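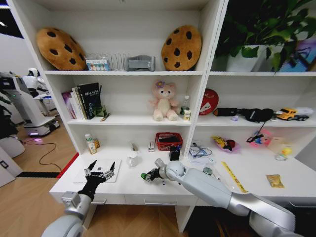

Enda Kavanagh

2023-12-03

A good many of you wrote in after the September issue to ask whether we were ever going to get round to Fekau, the task pack from Pangilinan, and I promised at least two of you that it would be in the next one. Well, it wasn't in the next one, and I'm sorry, but it is in this one, and I've had a lovely time with it.

For anybody who missed the first mention, Fekau is a set of 100 printed cards, a scoring sheet, and a login for the website where the scores go. It costs $325 for a single workspace. You bring your own arms, your own shelves and your own stuff, and the cards tell you what to ask for. One card says to put a writing tool back where writing tools live. Another asks for something soft to be moved one place along without anything next to it being nudged. That's really the whole product, and when I first opened the envelope I did think it was a lot of money for a stack of cards (I may have said so out loud, in front of Femi Olatunji, who had signed the purchase form).

I've come round since then. What Pangilinan has done well is the wording. The cards never name a particular object, so you can't quietly set your room up to suit them. You have to look at your own shelves and decide what counts, and our shelves are a proper jumble these days, with cookie cushions up top, a pink bear in the middle, and a yellow toy truck over on the right by the black bag. When a card says "something that would roll if you let go of it," you suddenly see your own clutter in a whole new light!

Wilson Montoya ran most of the sessions with me, and he liked the counter cards best. These are the ones that keep both arms low and make them work around each other, with a bigger thing in the way of a smaller thing. We left everything we had on the counter for those, the measuring cup and the stapler and the ruler and the little yellow duck, and worked through the cards in whatever order they came out of the box. The instructions say to shuffle. Please do shuffle, it makes a difference, and we lost most of a morning by going through them in printed order before Wilson read the back of the sheet. 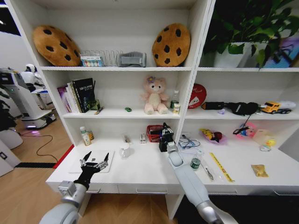 Counter cards: left hand open over the cutting board, right gripper at the red basket.

Scoring is simple enough that a visitor could do it. You give each attempt a mark from 0 to 3, where 3 means the thing was done and nothing else was disturbed, and you write a few words if you feel like it. I always feel like it, as you can probably guess. The website then groups your marks by the kind of handling the card asked for, and you get a page you can print. Ours went up on the wall by the kettle and has caused a certain amount of friendly argument.

I do have some grumbles, and I'd rather you heard them from me before you spend the money. There are 13 cards that assume you have a door or a drawer your arms can reach comfortably, and there's no way to mark them as skipped, so they go in as zeros and drag the whole page down. Hernán Escobar wrote to Pangilinan and got a kind reply the same afternoon saying that a skip button is on the list. The cards themselves are a bit glossy too. Under our lights I had to tilt them to read them, and I would happily give up the shine for slightly larger print.

The other thing is that the small-item cards are hard, much harder than the rest, and the booklet doesn't warn you. Pens and markers are where we spent the longest. It's one thing to get hold of a marker and another to have it standing straight when you arrive at the holder, particularly with a couple of others already sticking out of it at their own angles. The booklet suggests beginning with an empty holder. We didn't, out of stubbornness, and I think we learned more that way, though Femi would tell you we also learned it rather slowly.
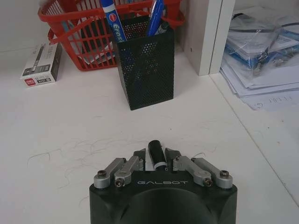 Small-item cards, seen from the wrist: black marker held upright, mesh pen holder straight ahead.

So, would I buy it again? For a group our size, yes, and I'd put it out a few cards at a time over a couple of months so that people don't get tired of it. If you're on your own with a single arm I'd wait, as there's a smaller pack planned, and quite a lot of the present one wants two. Nafula Mutiso over at Nasdale has had hers longer than we've had ours and has very generously offered to let members look through the full set before deciding. Write to her by way of the newsletter address and I'll pass it along.

Our own set is in the Gumdale cupboard, second shelf, in the envelope with my handwriting on it. Borrow it by all means, but do put the cards back in the box with the scoring sheets on top, and if you come across card 13 anywhere, the one with the bent corner, Wilson would dearly like it back.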